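Filed under: Home & Garden Tips > Playroom > Toys and Storage

Keeping a set of building blocks clean, sorted and worth playing with

I have been meaning to write up the blocks for a long while now, and three of you have asked in the comments under the jigsaw post, so let's get on with it. We have had a house full of blocks for the better part of fourteen years (first my own children's, then my sister's lot, and now a little neighbour who comes to me two mornings a week) and I've made every mistake going, including the one with the dishwasher, which I shall come to.

Washing painted wooden blocks

Never soak them. I know it's tempting, particularly after a tummy bug has been round the house, but wood drinks water and then the paint lifts at the corners, and once it starts lifting you'll be picking flakes out of the carpet until Christmas. What I do is fill the washing-up bowl with warm water and the smallest squirt of washing-up liquid, wring a cloth out until it's barely damp, and wipe each block on all its sides. Then a second cloth with plain water, and then straight onto an old towel to dry. Turn them over after an hour. If you leave them sitting on one face they dry unevenly and you can get a slightly furry side, which a quick rub with very fine sandpaper will put right if the block is bare wood, but not if it's painted.

For crayon marks, a dab of bicarbonate of soda on a damp fingertip works wonders. Go gently, in little circles, and wipe it off before you decide whether it needs another go. I once scrubbed a yellow one so keenly that it ended up cream on one side, and it has been "the cheese" ever since!

Washing plastic and foam blocks

Plastic ones are far easier. Into the sink with them, warm soapy water, a soft old toothbrush for any grooves, and a good rinse. Check first for a little hole or a seam, though, and if you find one keep the block out of the water altogether, as it will get in and it won't come out again. Now, the dishwasher. I put a whole bag of hollow ones on the top rack one July, on the hot programme, and they came out looking like boiled sweets somebody had sat on. If you must, use a mesh bag and the coolest wash you have.

Foam blocks can be squeezed out in soapy water like a sponge, but do give them a proper long dry on the airer. Mine take two days in decent weather. Any that smell musty after that should go in the bin, I'm afraid.

Sorting without losing the will to live

My old system was by shape, and it was beautiful, and it lasted one afternoon. Lorcan Nic Giolla, who used to run the toddler mornings at Corrigan Hall and has put away more blocks than anyone I know, told me to sort by colour and leave it at that. Small children can do colour. Ask a three-year-old to find all the red ones and off they go, quite happily, whereas "put the prisms with the prisms" gets you a blank look and a biscuit request.

I use shallow boxes, the flat sort that slide under a bed. Mine are from the Drurnik range and have lasted very well, but any tray with a low lip will do. Deep tubs are a nuisance because everything gets tipped out to reach the one at the bottom. A strip of coloured tape on the front of each box saves a lot of asking.

Please don't keep the whole lot out at once, either. The biggest set we ever had came to 300 pieces, handed down by a cousin, and the children simply waded about in it. When I put most of it up in the wardrobe and left out a handful, they sat down and built. I swap them over when interest flags, and it's like a birthday every time.

A good surface to build on

This is the part I feel most strongly about. Carpet is hopeless for building, everything leans, and then there are tears. A low, flat table is what you want, and a plain one if you can manage it, as a pattern makes it surprisingly hard for little eyes to see the edges of things. Ours is a second-hand Bisix that I painted white with two coats of furniture paint and let harden for a full week before anybody was allowed near it.

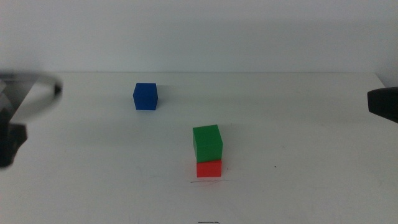
To keep a white top looking respectable, wipe it over at the end of each session and don't let smudges sit. A barely damp microfibre cloth does nearly all of it. For the stubborn grey scuffs that painted blocks leave behind, try a clean pencil rubber before you reach for anything stronger. I do mean an ordinary white rubber, and it's very satisfying. Melamine sponges work too, but they take the sheen off, and you'll see the patch every time the sun comes in low.

If the table rocks, fold a bit of cork under the short leg. Card squashes down within a week.

Starting very small ones off

Two blocks are plenty for a first tower. Put one down, pop another on top, and keep a third a little way off on the table so there's something to reach for next. Different colours help, as you can say "the green one's on the red one, shall we fetch the blue?" and they learn the words while they're about it. Let them knock it down as often as they like. For under-threes, stick to chunky ones that can't possibly go in the mouth, and run your thumb along the edges for splinters before you hand over anything old.

Touching up tired paint

Use a paint sold as safe for toys and read the tin carefully. Sand lightly, wipe off the dust, two thin coats, and leave for as long as the tin says plus a day. If you've inherited very old blocks and have no idea what's on them, don't sand them at all. Put them on a high shelf to look at and buy new ones for playing with.

Next time I'll do wooden train track, and what to do about the magnets. I still have a Grakance storage bag to try out for it, so do leave a comment if you've used one and tell me whether the zip holds.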